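Jovance opens planning program for buyers of hand-held grippers and small robot cells

Teretti, July 15, 2023

Jovance, a supplier of light automation equipment for small factories and training workshops, today announced the opening of its Equipment Planning Program. The program is made for companies that want to buy their first robot cell, or to replace hand tools and grippers which they already have, and that need a clear budget before they sign an order.

The program was prepared during two years of work with customers in the Teretti area. In this time Jovance received 193 requests for a price offer. In many of these requests the customer asked only for the price of the robot arm. The cost of fingers, mounts, cables, spare parts, training hours and floor preparation was not included, and it was discovered later, when the budget was already approved. For a small company this is a serious problem, and several projects were delayed for this reason.

With the new program, the customer receives a written plan before any purchase. The plan gives the full cost of the equipment for the first three years of use. It is divided by month for the first year and by quarter after that. The customer may use the plan also to compare offers from other suppliers, and Jovance does not ask for an order in return.

The price of one plan is $3,315 for one work cell. This price includes one visit to the site, one meeting by video and the final document. If the customer orders equipment from Jovance within six months, the full amount is taken off the invoice. The plan is normally delivered 19 working days after the visit.

What the plan contains

Each plan has a list of all parts to be bought, with delivery times and with the name of the part which has the longest wait. It has a table of wearing parts, where the customer can see how many sets should be kept on the shelf. It also gives the number of hours which the staff will need for training, and the months in which these hours should be placed, so that they do not fall together with the busy season of the factory.

A separate section is about hand-held gripper tools. More and more customers use these tools, held by a worker, to show a task before they decide if a robot should do it. Jovance recommends to put them in the budget as working equipment and to set aside money for their repair from the first day. In the past, many customers registered them as office supplies, and then there was no money line from which to pay a new pair of fingers.
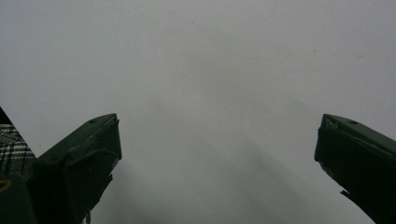
Finger parts, often of molded plastic, are the most common item in the repair table. Corners and tips receive most of the contact and they should be checked at a fixed interval, which the customer writes in the plan. Jovance advises to order fingers always in pairs. A new finger beside an old one may close unevenly, and the money saved is small in comparison with the time lost for adjustment.

The program also covers the choice between buying and renting. For customers with seasonal work, the plan shows both calculations on the same page. Jovance will say openly when renting is the better choice, or when the work should stay with manual tools for one more year.

First customers

The packaging company Mokoena is the first customer of the program. Its plan is for one cell for sorting and placing of small cartons, together with a set of hand-held grippers for its training room. Mokoena will present the plan to its board before the end of the summer. The second customer is Prorkano, a maker of kitchen fittings, which has asked for a plan to replace older equipment in two steps over two budget years.

Requests for site visits are accepted from today. For the rest of July, visits are offered only in Teretti and the nearby towns. Companies in other regions can already send their request and will receive a date when the travel calendar for the autumn is ready.

About Jovance

Jovance sells, installs and repairs light automation equipment for small and medium companies. Its office, showroom and repair workshop are located in Teretti. The company offers training in the workshop and at the site of the customer.

Press contact
Jovance Press Office, Teretti
Material for the press, including the sample table of contents of a plan, is sent on request.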